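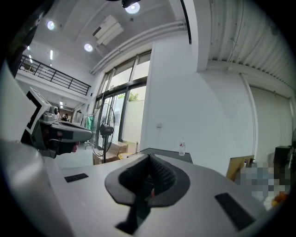
View from the wrist camera, unit A, with unit B behind at left.

March 2024
Prondale workshop, Kitham bench
Handheld gripper pair: finger pad inspection, camera check and return to service

Purpose of entry. To record the condition of the two handheld grippers after the last block of collection work, the parts changed, and the settings at which both units were returned to use. The entry follows on from the November overhaul and uses the same unit lettering.

Condition on receipt. Unit A was reported as closing unevenly, with thin items twisting in the grasp. Unit B was reported as serviceable, with some stiffness at the trigger. Both were wiped down with a lint-free cloth before inspection. No solvent was used on the pads, as the Etano cleaner on the shelf was found in November to leave the surface slightly tacky.

Finger pads, unit A. The cellular texture on the right inner finger reads clearly in the camera image. The left inner finger is mostly in shadow at the same exposure and could not be assessed from the image, so it was inspected by hand under the bench lamp. The left pad had lifted at its rear corner over 2 mm or so and was rocking under thumb pressure. This accounts for the reported twist. Both pads were removed and replaced as a pair. Old adhesive was scraped off with a plastic blade; the metal scraper is not to be used on these fingers. New pads were clamped and left overnight.

Finger pads, unit B. No lifting. Pads retained.

Trigger and linkage. Unit B was opened at the handle. Fine cardboard dust had collected around the pivot and was brushed out. A small amount of dry lubricant was applied to the pivot pin only. Stiffness was no longer noticeable after reassembly. Unit A was opened for comparison and was clean. All 4 handle screws on each unit were refitted finger tight, then nipped up with the short driver. One screw on unit B has a worn head and should be replaced at the next opening.

Camera, unit A. Lens cleaned with the blower and dry tissue. The mount was checked for play and none was found. The gripper body should sit across the bottom of the circular image with the mouth at its centre, and the black corners should be free of any crescent of stray light. Both conditions were met at the bench. The lens is wide enough to take in the ceiling lights as well as the tabletop, and on bright days the glass doors raise the exposure problem already noted for the inner fingers. Exposure was left on the existing setting. Reducing it further would lose detail between the fingers altogether.

Camera, unit B. Cleaned and checked in the same manner. No adjustment required.

Open and close test. Each unit was cycled by hand against the plastic spacer block, and the fully open and fully closed positions were recorded in the log. Unit A gave a consistent closed reading on all 9 trials following the pad change. Unit B drifted slightly on the first two trials and was steady thereafter. The drift is attributed to the fresh lubricant, but this has not been confirmed. The closed position of unit A has moved with the new pads, and the stored offset was updated accordingly. Recordings made before this entry must be processed with the earlier offset.

Grasp check. Unit A was used to lift, turn and set down the usual bench items: the spacer block, a folded card and a strip of light sheet. The folded card had been the item most affected. It held square on each attempt.

Storage and handling. Units are to be laid on their sides when not in use. Standing a unit on its nose loads the fingers and is the probable cause of the lifted corner. Colleagues are asked to observe this for both units, including during short breaks.

Parts used. One pair finger pads, Tennant stock, bin 917. Stock card amended. One further pair remains and a reorder has been requested.

Outstanding:
Replace worn handle screw, unit B.
Repeat closed-position reading on unit B after a full day of use.
Label the offset files for unit A by date of pad change.
Obtain a second plastic blade for the bench.

Both units returned to service.

Filed under: Equipment Maintenance / End Effectors
© Prondale Workshop Notebooks | Contact the workshop | Back to top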